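Cloth folding, 200 episodes in, still dropping corners

regula_b
Posted November 29, 2024

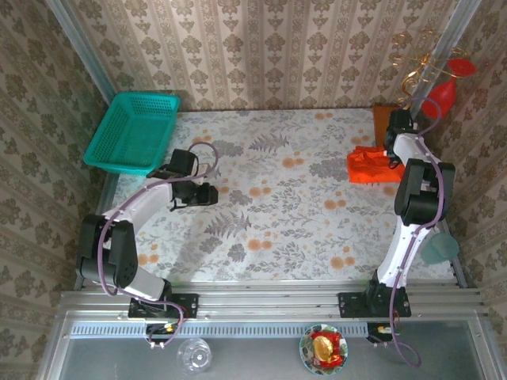

So I'm at 200 teleop demos for the two-arm cell and the policy folds like a teenager told to clean up. Left arm is fine. Right arm grabs, thinks about its life, lets go. Before I record another 100, does anybody want to talk me out of it?

mudico
What changes between your episodes? If the answer is "the cloth moves a bit," you have one demo, 200 times.

regula_b
Cloth moves a bit. Sometimes the basket moves too. I feel judged.

torque_wench
Wallpaper AND a floral tablecloth? My grandmother's parlor had less going on. I'd strip it back to plain gray until the thing can fold.

nanami_s
Disagree. Plain gray gets you a policy that works on plain gray. We did that at Lirnell in March and it fell apart the minute someone put down a placemat. Keep the busy stuff, but swap it. New tablecloth every 20 episodes.

torque_wench
And then when it fails you won't know if it's the grasp or the ferns.

nanami_s
It's the grasp. It's always the grasp.

mudico
Regula, did you keep the demos where you fumbled and regrabbed?

regula_b
No, I threw those out. They were embarrassing.

mudico
Those were the good ones. It has never seen a recovery, so it doesn't have one.

cruzado77
Also check who drove. We had 2 operators, one pinched the corner and one scooped the edge. The policy learned to do half of each, which is to say it petted the cloth.

regula_b
...my brother did up to 100 of them. He's a scooper.

torque_wench
Still think it's the wallpaper.

regula_b
OK, splitting by operator and retraining tonight. Fumbles stay in from now on, and I have plenty of talent there.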